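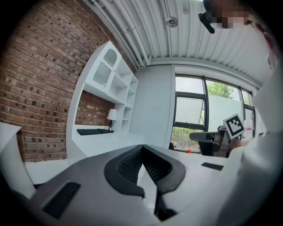
# Salle 128 : mobilier, rangements et conditions d'usage

La Maison Brellcombe met à la disposition de ses adhérents et des structures partenaires une salle de travail située au niveau 2 du bâtiment Flolier. La présente galerie en montre le coin bureau et ses rangements. Elle est destinée aux personnes qui souhaitent déposer une demande de réservation sans avoir pu se rendre sur place, ainsi qu'aux équipes chargées de l'inventaire de juillet.

Les légendes portent sur le mobilier fixe et sur les objets qui restent dans la salle d'une occupation à l'autre. Les dimensions figurent dans la fiche technique, remise à l'accueil sur simple demande.

## Le mur de briques et la niche du bureau

Le mur de briques rouges a été laissé apparent lors de la remise en état du bâtiment. Les teintes vont du rouge sombre au brun, avec quelques éléments gris.

Les étagères blanches sont intégrées au mur. Une case à sommet arrondi reçoit un panier blanc, d'aspect tressé ; les cases carrées voisines sont ouvertes. Au-dessous, le plateau du bureau occupe un renfoncement dont le fond reste en briques.

Sur le plateau : un clavier noir et une petite lampe à abat-jour blanc, à pied sombre. La lampe est inscrite à l'inventaire de la salle et ne doit pas être déplacée vers les bureaux voisins.

Le plafond blanc nervuré n'a pas été doublé. Les tuyaux blancs qui longent sa jonction avec la brique demeurent accessibles pour l'entretien. Il est interdit d'y suspendre des affiches, des guirlandes ou tout autre élément de décoration, y compris pour une durée limitée.

## Note sur le fonds mural

La brique ne supporte ni adhésif ni pâte à fixer. Les occupants qui ont besoin d'un affichage peuvent demander un panneau mobile au moment de la réservation ; deux formats sont proposés, dans la limite des disponibilités. Les percements sont exclus, de même que l'usage de craie sur les parties maçonnées. Toute trace constatée à la restitution fait l'objet d'une mention au cahier de salle.

Le nettoyage des étagères se fait au chiffon légèrement humide. Les produits abrasifs ont endommagé par le passé la peinture des cases inférieures, reprise depuis par l'entreprise Prollia. Un pot de la même teinte est conservé à l'atelier du rez-de-chaussée pour les retouches courantes.
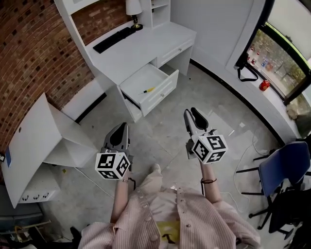 Javier

## Le bureau et ses tiroirs

Le bureau blanc comporte deux tiroirs superposés, munis de petits boutons ronds assortis. Dans le tiroir inférieur, ouvert, un petit tournevis à manche jaune.

Le tiroir supérieur est réservé aux fournitures communes : crayons, blocs, étiquettes vierges. Le tiroir inférieur peut être utilisé par l'occupant pendant la durée de sa réservation, à condition d'être vidé de ses effets au départ. Les outils trouvés dans la salle sont à remettre à l'accueil lorsqu'ils ne portent pas le marquage de la Maison.

## Le meuble bas et le sol

À gauche du bureau se trouve un meuble blanc dont la partie supérieure forme un panneau incliné. Trois petits crochets sont fixés en partie basse de sa façade, et une petite étiquette bleue est collée sur le côté gauche.

Les crochets conviennent à des objets légers, tels qu'un chiffon ou un trousseau de clés. Les sacs et les vêtements sont à déposer au vestiaire du palier. Le panneau incliné doit être accompagné de la main à la fermeture ; sa charnière a été remplacée l'hiver dernier et le modèle d'origine n'est plus fabriqué.

Le sol gris clair, d'aspect béton, est moucheté et porte quelques traces pâles. Un câble blanc y court depuis les abords du meuble vers le milieu de la pièce. Les occupants sont invités à ranger le long des murs les câbles dont ils n'ont pas l'usage et à signaler toute gaine abîmée.

L'assise rembourrée gris foncé fait partie du mobilier mobile. Elle peut changer de place en cours de journée, mais ne quitte pas la salle 128.

## La fenêtre

Une grande fenêtre à cadre noir donne sur la rue et sur des arbres verts. Le mur qui l'entoure est blanc.

La lumière naturelle permet en général de travailler sans éclairage d'appoint jusqu'en fin d'après-midi pendant la belle saison. Pour les prises de vue ou les travaux exigeant une lumière constante, il convient de demander les rideaux occultants au moins une semaine à l'avance. L'ouverture de la fenêtre est autorisée en présence d'un occupant ; elle doit être refermée à chaque sortie, même brève.

## Réserver la salle

Les demandes sont reçues à l'accueil du bâtiment Flolier ou par le formulaire de réservation de la Maison Brellcombe. Elles précisent la nature de l'activité, le nombre de participants et le matériel apporté. Le planning de la semaine suivante est arrêté chaque vendredi à midi ; les demandes parvenues après cette heure sont examinées selon les créneaux restants.

- **Localisation :** bâtiment Flolier, niveau 2, salle 128.
- **Participation aux frais :** 25 euros par demi-journée pour les adhérents. Le tarif des structures partenaires est fixé par convention.
- **Caution :** 100 euros, restitués après l'état des lieux de sortie.
- **Mobilier compris :** bureau avec étagères, lampe, meuble bas à panneau incliné, assise rembourrée.
- **Sur demande :** panneau mobile, chaises pliantes, rallonges, rideaux occultants.

Les clés sont remises à l'accueil contre signature. En cas d'annulation, il est demandé de prévenir la Maison au plus tard la veille ; à défaut, la participation reste due.

## État des lieux et rangement

L'état des lieux d'entrée et celui de sortie portent sur les mêmes points : plateau du bureau, tiroirs, cases des étagères, meuble bas, sol et fenêtre. Le cahier de salle est tenu à l'accueil. L'occupant y inscrit ses observations avant de s'installer, notamment lorsqu'un objet n'est pas à sa place habituelle.

Au départ, les tiroirs sont refermés, la lampe est éteinte et le clavier est laissé sur le plateau. Le contenu du panier ne doit pas être versé dans les corbeilles de tri : il peut s'agir de petits éléments appartenant au mobilier, tels que des boutons de rechange ou des taquets d'étagère. Les objets oubliés sont conservés un mois à l'accueil, puis remis à une association.

## Utilisation des photographies

Les vues de cette galerie peuvent être reproduites par les adhérents pour annoncer une activité se tenant dans la salle 128, avec la mention « Maison Brellcombe, bâtiment Flolier ». Toute autre utilisation requiert un accord écrit. Les plans des niveaux et la fiche technique du mobilier sont consultables à l'accueil, aux heures d'ouverture.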